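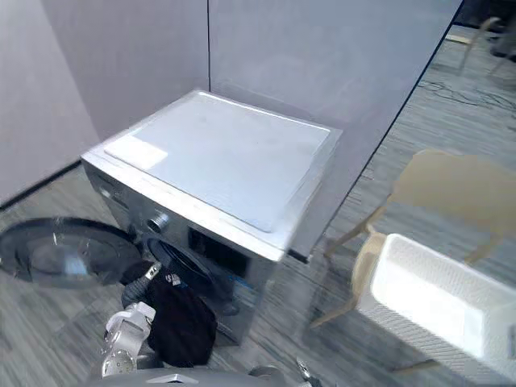

By Claeys

Washing day again at Ranent, and it will be washing day tomorrow too. The firm has given a corner of its office to a front loader and is teaching a two-armed robot to empty it, one black garment at a time. The aim is a big pile of examples for a learning system called Funby. No clothes are getting any cleaner.

The method is simple enough to explain over a cup of tea. A person drives the arms from a desk nearby, using a pair of hand controls. The robot's own camera and joints record the lot. One go at the job, start to finish, is called an episode. Reset, go again. The target is 100 good ones per operator this week, and by Tuesday lunchtime the best of them had got to about 60.

Good is the word they argue over. An episode where the cloth slips and gets picked up again stays in - the team wants the system to see a mistake being put right. One where the operator stops to scratch their nose goes in the bin. So does anything where the arm bumps the door hard enough to shift it.

Clothes are the hard part. A cup is the same shape every time you reach for it. A jumper isn't, and a dark one coming out of a dark drum is worse, as the camera has very little to go on. Earlier sets used bright towels and the system did well on them, then went to peices when it was shown a black top. Hence this week's load. Black on black, over and over.

The job is split into 3 parts for labelling: open the door, pull the item clear, drop it in the basket. Most of the trouble sits in the middle one. Pull too low and the cloth bunches on the rubber lip. Pull too fast and it drags on the carpet, which counts as a fault. Operators have been told to grip close to the drum and take it slowly, though slow has its own cost. Shifts are short, 20 minutes on the controls and then a swap, after people complained of sore wrists in March.

The machine isn't plumbed in for this stage. Everything is done dry, and wet loads come later, once the lab has sorted out somewhere with a drain. Weight is the worry there. A soaked sweatshirt pulls very differently, and no one on the team expects the dry examples to carry over without a fight.

Lirkow, the rental laundry chain paying for part of the work, wants a trial in one of its shops before the end of the year. It has 8 sites and would like the robot to empty machines overnight, when there are no staff in. Ranent will only say it is too soon to name a date. Asked if the thing could fold as well, the answer was a flat no. Folding is a seperate project and hasn't got a budget yet.

Next up, mixed loads. Socks, mostly, and a fitted sheet, which the operators are already dreading. Recording goes on until six each evening and the first training run on the new set starts at the weekend.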